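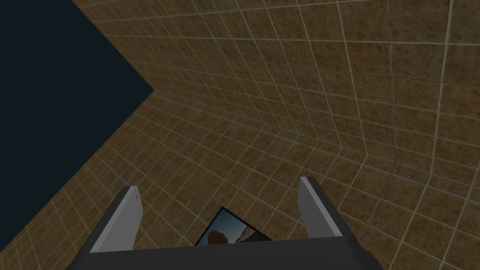 로봇 집게는 손바닥과 손가락으로 나누어 설계한다. 손바닥은 모터와 기어가 들어가는 상자이고, 손가락은 물체에 직접 닿는 부품이다. 동네 공유 작업실 Cestum에서 만드는 집게 Hedent도 같은 구조다. 부품을 깎기 전에 컴퓨터 안에서 먼저 움직여 보는데, 이런 작업을 시뮬레이션이라고 한다. 화면 속 집게는 짙은 회색 손바닥 양 끝에 손가락이 하나씩 서 있고, 안쪽 면은 밝은 회색이다. 물체를 누르는 면이 이 안쪽 면이다.

손가락 두 개는 기어로 연결되어 있다. 모터가 한쪽으로 돌면 두 손가락이 같은 거리만큼 가까워지고, 반대쪽으로 돌면 같은 거리만큼 멀어진다. 그래서 모터는 하나면 된다. 손가락이 가장 넓게 벌어졌을 때의 간격을 '최대 벌림 폭'이라고 하며, Hedent는 111밀리미터로 정했다. 이보다 두꺼운 물체는 방향을 돌려서 얇은 쪽을 잡아야 한다.

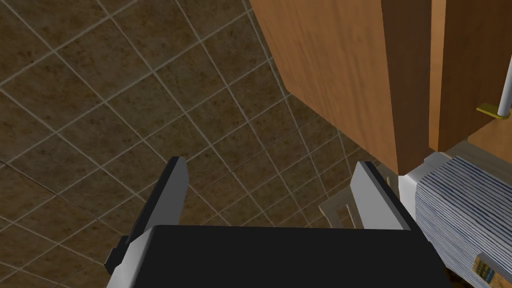

읽는 시간: 3분 | 난이도: 초등 고학년

집게가 물건에 다가가는 길을 '경로'라고 한다. 컴퓨터는 경로를 짧은 구간으로 나누고, 구간마다 집게가 다른 물체와 겹치는지 검사한다. 겹치면 충돌로 기록하고 다른 길을 찾는다. 장 옆이나 아래처럼 좁은 곳에서는 손가락뿐 아니라 손바닥의 폭도 계산에 넣는다. 손가락이 들어가도 손바닥이 걸리면 그 길은 쓸 수 없다.

Hedent의 시험 프로그램은 시작 위치를 조금씩 바꾸면서 같은 동작을 약 2,000번 되풀이한다. 실제 기계로 하면 부품이 닳지만 컴퓨터 안에서는 닳지 않는다. 대신 시뮬레이션에는 빠진 것이 있다. 나사가 헐거워지는 것, 전선이 당기는 것, 손가락이 살짝 휘는 것은 따로 숫자를 넣어 주어야 계산된다.

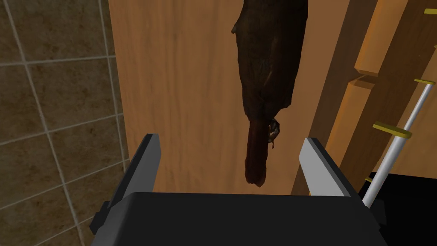

잡을 자리를 고를 때는 물체의 모양과 무게중심을 함께 본다. 무게중심은 무게가 한 점에 모였다고 생각할 수 있는 자리다. 벌린 손가락 사이로 보이는 짙은 갈색의 길쭉한 물체는 위쪽이 넓고 아래로 갈수록 가늘어진다. 이런 모양에서 가는 끝은 좁게 벌려도 잡을 수 있지만 손가락과 닿는 면적이 작다. 넓은 쪽은 닿는 면적을 크게 할 수 있는 대신 두께가 최대 벌림 폭 안에 들어와야 한다. 겉면이 울퉁불퉁하면 몇 군데만 닿을 수도 있으므로 닿는 점을 따로 계산한다.

마찰력은 두 면이 서로 미끄러지지 않게 버티는 힘이다. 누르는 힘이 커지면 마찰력의 한계도 커진다. 그러나 너무 세게 누르면 물체가 찌그러지므로 Hedent는 누르는 힘을 7단계로 나누고 가장 약한 단계부터 시험한다.

집에서 해 보기: 두꺼운 종이를 길게 잘라 손가락 두 개를 만들고 지우개를 집어 본다. 다음에는 안쪽 면에 고무줄을 감고 다시 집는다. 두 경우에 지우개가 미끄러지는 정도를 공책에 적는다. 종이를 자를 때는 어른과 함께 한다.

다음 글: 모터의 회전을 손가락의 직선 운동으로 바꾸는 기어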